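Morkum Garments: a small set of hand-held gripper demonstrations for clothing in the bedroom

README, version 4
Maintained by Akihiko Uchida
Last change: Apr 26, 2026

What is in this set

Morkum Garments has 1454 demonstrations of people handling clothes with hand-held grippers. All of them were recorded in bedrooms where people live. We made the set for one question: does a policy learn the stretching of a garment better if the moment of pinching is labeled separately from the pull that follows? The short answer is yes for thin cloth and no for thick cloth. The longer answer is under "Result" further down.

The set is smaller than many others, and we do not recommend to train a general policy on it alone. It works well as a second stage, after training on a larger set of tabletop tasks. The code for both stages is in the Jusow repository, under the folder "garment".

How a demonstration is made

The demonstrator takes the garment with the gripper and works with it over the bed. The free hand may help. In an earlier version we asked people to keep the free hand away from the cloth, but the motions became stiff and slow, so from version 3 we allow it. Each demonstration has a field "hand_contact", which is true if a bare hand touches the garment at any time. Please read this field before you train. A robot with two arms can use these demonstrations after retargeting, but for a robot with a single arm you should filter them out.

The wrist view is a fisheye view and we deliver it without correction. We tried to rectify it, and the corners lost so much that the far end of the garment was often missing. The horizon is also not leveled. If your method needs a level view, the gravity vector is stored with every time step. 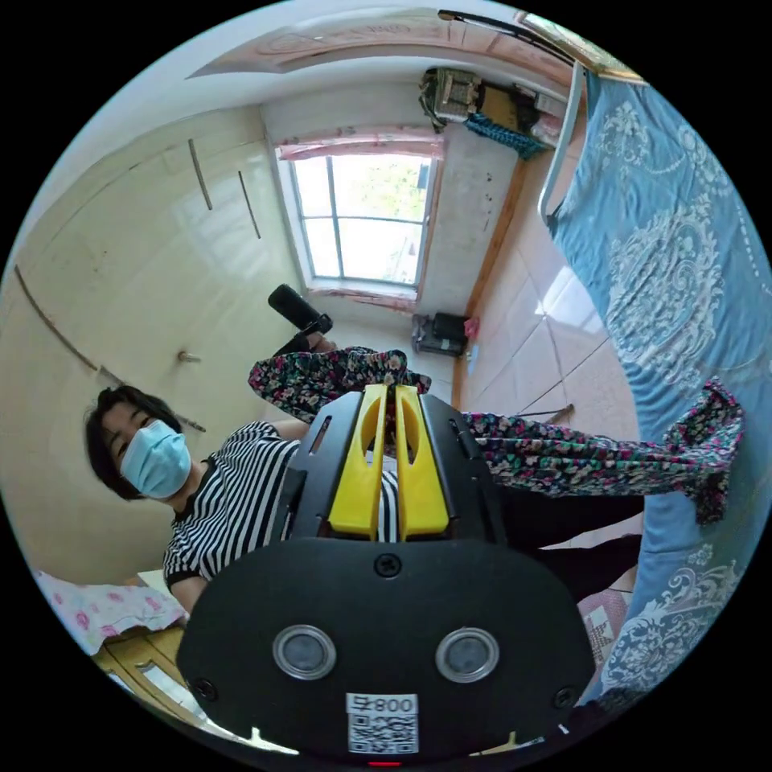

Category: stretch / patterned cloth

With a floral garment between the yellow fingers and a hand holding the fabric further up, this view belongs to the harder part of the set. The small flowers are pink, green, white and red on a dark ground, and the bedspread on the right has its own scroll pattern in white and light blue. Our first segmentation model mixed the two kinds of pattern very often. We now give masks drawn by people for all 191 demonstrations in this category. For the other categories the masks come from the model and only a part was checked.

Faces are not blurred by us in the wrist view when the person already wears a mask. All demonstrators signed a form which allows this. If your institution has a stricter rule, use the script "hide_people.py", which paints over every person region, also the hands. Note that after this the field "hand_contact" cannot be verified by eye anymore.

Labels

pinch_start: first time step where both fingers touch cloth
pinch_hold: the fingers are closed and the cloth does not slip
pull: the distance between the two holding points grows
release: the fingers open
slip: the cloth leaves the fingers without release

The labels "pinch_hold" and "pull" can be true together. In version 2 they could not, and this was a mistake of mine. If you have results with version 2, please run them again.

Result

We trained two policies with the same network and the same 16 seeds. The first one received one label for the whole grasp, the second one received the separate labels above. On thin cloth the second policy slipped less often, and the difference was there for every seed. On thick cloth, like sweaters and towels, we found no clear difference. I think the reason is that thick cloth forgives a bad pinch, but we did not test this directly.

The evaluation was done by the Awwad group in February on their own robot. They did not see our numbers before they finished.

Known problems

The gripper width is read with a small delay. The delay is constant inside one recording but changes between recordings, so do not correct it with one value for all.

Bright windows can make the exposure jump when the gripper turns. We kept these recordings and marked them with "exposure_jump".

Garments with long sleeves are too few. The Ronbridge extension will add more of them, when the labels are ready.

License and contact

Free for research use. For other use please write first. Questions and wrong labels can be reported in the issue list of the repository. Please add the recording number and the time step, otherwise I cannot find the place.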